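Section 4: Curing gel polish with the Stonda lamp

Read this section before the first use of the lamp. It covers set-up, a full manicure with Jarkness gel polish, and removal. For dip powder, see Section 6.

Setting up

1. Take the lamp out of the box and peel the film off the base plate. The plate is held by magnets and slides in from the front.
2. Put the lamp on a flat, dry surface away from direct sunlight. Sunlight will thicken any open bottle of gel.
3. Plug the adapter into the back of the lamp first, then into the wall outlet.
4. Press the power button. The display shows the last timer used.
5. Press the timer button until you reach the setting you want.

Note: The lamp comes on when a hand passes the sensor and goes off when the hand is taken out. If it does not react, wipe the sensor with a dry cloth.

Preparing the nails

1. Remove old polish completely, including along the sidewalls.
2. Push back the cuticles and file the nails to shape.
3. Buff the surface lightly. Stop when the shine is gone.
4. Wipe each nail with Tremden cleanser on a lint-free pad. Do not touch the nails after this.

Caution: Do not use hand cream or cuticle oil before applying gel. Oil on the nail plate is the most common cause of lifting at the tips.

Applying and curing

1. Brush on one thin layer of base coat and run the brush along the free edge. Cure on the base setting.
2. Shake or roll the color bottle, then apply a thin first coat. It may look streaky. Cure on the color setting.
3. Apply the second coat and cure again. Pale shades and most of the Salameh pastels need a third.
4. Apply top coat, cap the free edge again and cure on the top coat setting.
5. Wipe off the sticky layer with cleanser. Apply cuticle oil.

Do your thumbs separately. With all five fingers in the lamp the thumb lies on its side, and the gel runs toward the skin before it sets.

Caution: Uncured gel can cause an allergic reaction. If it touches the skin, clean it off with a wooden stick before curing. If you notice itching, redness or swelling, stop using the product and see a doctor.

Caution: If you feel heat during curing, take your hand out, wait a few seconds and put it back. A thick coat gives more heat than a thin one - use less gel next time.

Removal

1. File through the top coat with a coarse file.
2. Soak a cotton pad in remover, lay it on the nail and wrap it in foil.
3. Wait almost 20 minutes, then push the softened gel off gently. Wrap again if any of it resists.

Do not peel or pry the gel. It takes the upper layer of the nail with it.

Care of the lamp

Unplug the lamp before cleaning it. Wipe the inside with a dry cloth and keep acetone away from the casing. The LEDs are rated for 2,000 hours and cannot be replaced.

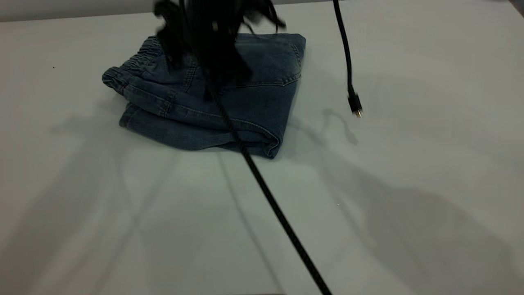 Store the lamp in its box with the base plate in place and the cord coiled loosely - a tight bend next to the plug will break the wire in time.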